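发件人：Olumide Osagie
收件人：手工编织邮件列表
日期：17/05/2004
主题：Re: 柳条到底要泡多久？还有收口的问题

大家好，

先回上一封信里的问题，后面再说我自己的一点新发现，可能会写得长一点，见谅！

> 我按书上说的，带皮的干柳条用冷水泡了两天，拿出来一弯还是裂。
> 白柳条倒是泡一会儿就软了，可是编到一半又干了，再泡回去，
> 颜色发灰，表面还有点滑。是不是我买的料不好？
> 另外收口的时候最后三根总是塞不进去，越塞越松，
> 整个篮子都被我扯歪了。有没有人能讲讲你们是怎么做的？
> 还有，底圈用的粗条要不要单独泡？

料大概没有问题，是时间不够。带皮的柳条千万别急，我的办法是按长度算：每一尺泡一天，然后再多加一天，冬天水凉，还得往上加。两天对长料来说实在太短了，外面看着湿透了，芯子还是硬的，一弯当然裂。我第一年裂掉的柳条够生一个冬天的炉子，所以你别灰心。

泡完不要马上编。拿出来控水，用旧毛巾裹起来放一夜（我们叫“醒”一醒），第二天再上手，手感完全是两回事。那种顺着手指走的感觉，编过的人都懂，没编过的我真想拉他来试试！

白柳条正相反，最怕泡过头。发灰发滑就是泡久了，或者反复泡。我一般泡一个小时，醒一晚上，当天编多少就泡多少，剩下的摊开晾干，下次再用。编到一半干了也不要整个丢回水里，拿喷壶喷一喷，湿布盖上，过一会儿就能接着编。

底圈的粗条要单独泡，而且要比细条早下水。我习惯把料按粗细捆好，每捆系一根不同颜色的线，粗的先放，细的后放，最后一起捞出来。
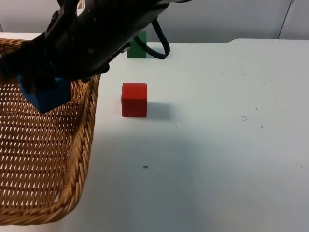 再说收口。最后三根塞不进去，多半是因为第一根压得太紧。起头那几根要故意留松，我会在下面垫一根筷子，等绕完一圈，把筷子抽掉，留出来的空刚好让最后几根穿过去。穿的时候尖头削成斜面，抹一点肥皂。还有一条：折弯之前先用钳子在根部轻轻夹一下，夹扁就行，别夹断。这样折下去角度很干净，也不会把旁边的立柱一起带歪。

篮子已经歪了也有救。趁湿的时候把它扣在一块平板上，用手掌压着底边慢慢转，哪边高压哪边，然后里面塞满旧报纸，上面压一块砖，放到干透。我有一只歪得像草帽的面包篮就是这么救回来的，现在还在厨房里装洋葱。

好，现在说我的新发现。上个月去Bremitz看了一位老先生的柳园，地方不大，种了13个品种，一排一排颜色全不一样，有发紫的，有橄榄绿的，还有一种嫩枝是橘红色的，太阳一照漂亮得不得了。我在地头站了一下午，问题问得老先生都笑了。他每年落叶以后开始割，割完立在棚里，按长短分好，分料的办法特别简单：把一大捆竖着放进空油桶，从最高的开始往外抽，抽到一样高的为止，捆起来，再抽下一批。我以前一直是摊在地上一根一根比的，腰都要断了！

他还教了我一种底，叫Matar底，是他们那一带的叫法，别处可能叫别的名字，有知道的请告诉我。十字交叉的地方不劈开粗条，用两根细条绕着绑，绑两圈再分开。好处是底特别平，放在桌上一点都不晃，坏处是费手，我编第一个的时候拇指都磨破了。编到第三个忽然就顺了，那天晚上我一直编到十一点多，家里人喊了几遍都没听见。

关于买料：有朋友私下问我在哪里买。我以前从Storell那边订，长短还算齐，但运费贵。今年我和两位朋友合买了800根带皮的，分下来便宜不少，放在阴凉通风的地方可以存很久。谁想一起拼下一批，十月之前给我来信，说清楚要多长的、带皮还是去皮的。老先生的料不外卖，不过他答应给我剪一些插条，那种橘红色的也有！插条很好活，截成一拃多长，大头朝下插进土里，露两个芽就行，第一年别割得太狠，草要勤拔。

最后问大家一件事。我手上有一本旧的编织图册，叫《Erkunar篮谱》，是在旧书摊上淘来的，缺了第11页，偏偏那一页讲的是提手怎么插进篮身。从前后图看，像是先把提手的骨架插到底，再用细条斜着缠，可是缠到顶上怎么换方向，我试了好几次都会露出一道缝。谁家里有这本书，或者会编这种提手，能不能抄一段给我？画个草图也行，画得难看没关系，我画得更难看。

另外，上一封信的朋友，你下次泡料之前先挑一根出来试：绕在手腕上转一圈，不裂不响就可以编了，有一点点响就再泡一天。收口成功了记得写信来说一声，我很想知道筷子的办法对你管不管用！

Olumide Osagie

又及：上次有人问柳条篮生霉点怎么办，我用淡盐水刷，刷完放风口吹干，不要直接晒太阳。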